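Restock note, 2nd May. Stameck daypacks are back in, plus a handful of the seconds. Prices same as last year. Read the bit about straps before you order, please.

# Stameck 23 Daypack

23 liters. Fits a change of clothes, lunch, a rain shell, a paperback, a water bottle on each side if the bottles are skinny. Does not fit a big laptop. We get asked every week. A small one goes in the sleeve fine, anything with a 17 inch screen no.

We've carried this pack for 3 years and it's the one most of the shop walks home with. Main fabric is a tight nylon weave, coated on the inside. Light rain OK. Heavy rain, buy the cover or use a trash bag, same result.

## Quick specs

- Volume: 23 L
- Main zip: two-way, pulls can be swapped out
- Sleeve: padded, open top, no velcro
- Chest strap: yes, slides up and down
- Hip belt: no
- Key clip: yes, short one, left side inside
- Warranty: Stameck handles it, not us, but bring it in and we'll help with the form

## Colors

Dark ones sell first. The olive is greener than it looks online, had two come back for that. The rust is done, not coming back till June at the earliest and maybe not then.

Seconds are dark only. Small cosmetic stuff, a crooked label or a pulled thread. No zip faults, Mavis goes over every one at the counter before it gets a tag.

## Straps (read this)

The old straps had a plastic ladder buckle that slipped when the pack was loaded up. New ones use a Kavham buckle, bites a lot harder. All full price stock has the new buckle. Seconds are mixed. If it matters to you say so in the order notes and we'll pick you one out.

Got an older pack with the slipping buckle? We have the swap kit, 15 bucks for the pair. Ten minute job, no sewing. Thread it the same way the old one came off, take a phone pic first becuase you will forget.

## Cleaning and care

Don't machine wash. People do it anyway and then the coating peels and they're mad at us. Sponge, lukewarm water, dish soap, rinse, hang upside down with everything unzipped.

Mesh holds onto grit. Old toothbrush, dry, before you get any water near it. Go both directions. Pale zip tape or trim shows dirt way faster than dark fabric does, so a dab of soap there and leave it a few minutes.

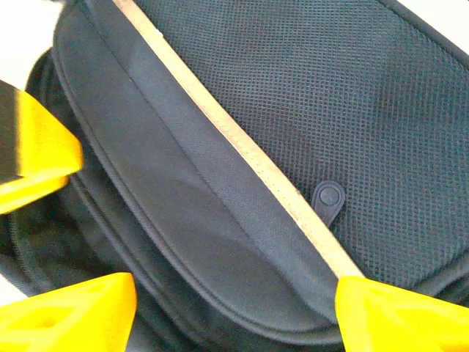 ## What it doesn't come with

Rain cover, bottle, luggage tag. The Flidoveck cover in small fits, medium flaps around on the bike. Their packing cubes fit too, two small ones side by side or one medium standing up.

## Stock and shipping

Order number on the shelf tag is 1,966, use that if you call, it's quicker than the color name. Goes out next working day if it's in the shop. Pickup is free, side door on Rungrueang, ring the bell and wait a sec, we're usually in back.

Returns 15 days, unused, tag still on. Seconds are final sale, sorry. Exchanges for a different color fine if we have it, you cover postage one way.

Buckle questions or anything about seconds, ask for Mavis Benavides. Mornings are best. Email works but its slow this time of year, call if you need it for a trip.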